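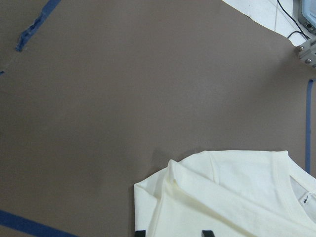

According to a reader writing to the Giditer notes page under the name Fladside, the whole business of teaching a machine to fold laundry came down to one stubborn question, which was how the machine could find the collar. The remark has been repeated in most later accounts of the Waweru method, and it is a fair place to begin, although the method grew to cover a good deal more than collars.

The Waweru method is a way of training a robot arm to flatten and fold soft clothing, starting from whatever untidy heap the clothing happens to be in. It belongs to the larger family known as imitation learning, in which a person guides the robot through a job many times over and a computer model learns to produce similar motions by itself. The method was developed at the Zerkum workshop and takes its name from the street where the workshop first stood.

Background

Cloth has long been a hard subject for robots. A box or a cup keeps its shape when it is picked up, and so a program can reason about where its corners will be a second later. A t-shirt does no such thing. It droops, it doubles over, it hides its own sleeves underneath itself, and two heaps of the very same shirt may have hardly anything in common. Earlier folding systems mostly got around the trouble by asking that the shirt be spread out flat by hand first, and anyone who has done a family's washing will know that this leaves the person with a large share of the work!

Method

The Waweru method splits the job into 3 stages, called finding, opening and folding. In the finding stage the robot looks at the cloth from a camera carried near its gripper, so that the view changes as the arm moves, and searches for what the authors call an anchor. The collar is the favorite anchor for shirts, partly for its ribbed edge and partly for the label that is so often sewn inside it (the label does not have to be legible, only noticed). Hems and cuffs serve when no collar can be found.

In the opening stage the robot takes hold near the anchor, lifts, and lays the cloth back down with a slow dragging motion, repeating this until the outline is judged wide enough. Folding comes last and is in many ways the easiest part, being close to what the older systems could already do.

Training used 2471 guided demonstrations on plain-colored shirts. The starting heaps were made by dropping each shirt from a modest height, and the team took some care to include heaps lying near the border of the work area, where the arm has less room to maneuver and where early versions of the model were inclined to give up.

Results

In the published trials the robot produced an acceptable fold in 71 percent of attempts. Most of the failures came in the opening stage, usually when the gripper pinched two layers of fabric and lifted them as one. Allowing the robot up to 9 tries at opening a shirt helped considerably, though it also made for a very patient sort of laundry day.

Limitations

The method has been tested only on short-sleeved shirts. Buttons, hoods and slippery fabrics remain outside its reach, and dark cloth gives the finding stage particular trouble, as the folds are harder to tell apart. A revised version with a second anchor search, made after the first lift, was announced by Zerkum in December.

See also

Imitation learning
Deformable object manipulation
Giditer folding trials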